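Notes – Hilcombe open day talk, January 6, 2023

Keep under 7 min. Water. Don't read the slides.

1. Why we went
Zetcombe asked for a short report on the visit. Rodrigues had the arm set up on an ordinary table, no fence, visitors in groups. Say thanks to the hosts first – forgot last time.
Project is called Tistura. Small parts handling, cheap arm, printed pieces. Tell them that up front, otherwise they expect a car plant.

2. The parts
Cross-shaped base, holes in the arms, square post in the middle. Simple to look at. Screw goes in the end of the post. Ask the room how they'd pick one up. Wait for answers!!
Fingers have stepped teeth on the inside edge, black rubber band around the tips. People liked the band best – cheap, easy to swap, everybody has one in a drawer.

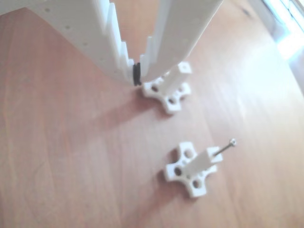

3. What we were told
- 300 parts printed for the open day, 100 kept back as spares
- 2 people run the whole thing
- new fingers planned for February
Don't promise dates on their behalf.

4. The demo
Go slow on this one. Point out the servo with the little light-blue display, the wires down the side, the camera up on its bracket. Metal pin at the bottom end, pointing strait down at the top of the post.

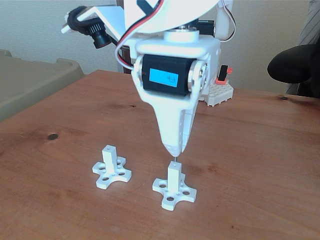 Main thing I took home was how much time goes into setup. Ours was a 7 minute demo and they'd been at it since breakfast. Someone will ask about cost – I dont have a figure, say so and move on.

5. For us
Could we host one here? Need a table, decent light, a person who can talk while it runs. Small groups worked well. Handout was too long, ours should be one page.

Questions. Leave sign-up sheet by the door.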